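Teaching an arm to pick up the phone

Can a machine answer your phone yet? Sort of! I've been at this chore for 27 evenings, and step one is dull: park the phone square under the gripper and mark its corners on the table with pencil. Step two, open the fingers wider than you think and come down slowly.

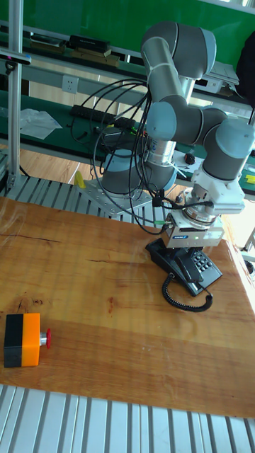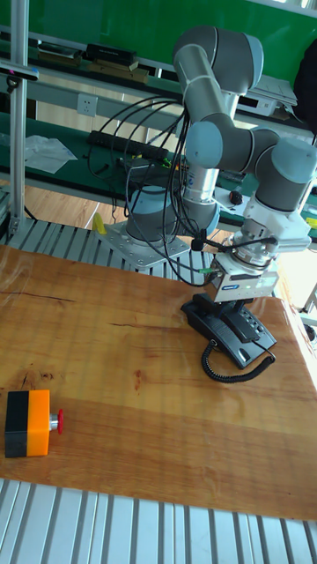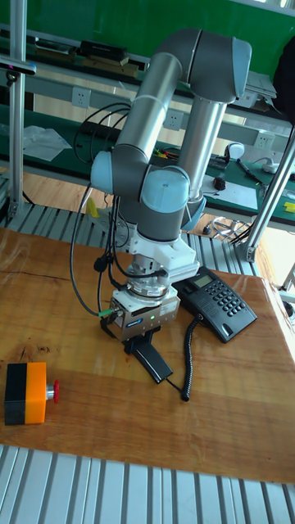 Step three is the lift, and my rule is to go slow and straight up for the first 16 mm, then turn. Keep your first path short, too. The coiled cord comes along with the handset, as in the last picture, so leave it slack (mine tugged the whole phone sideways in December, grr). Run the lift 30 times before you change anything. Would I let it take my calls? Not yet, it's far too slow, but I'd trust it to hang up on people!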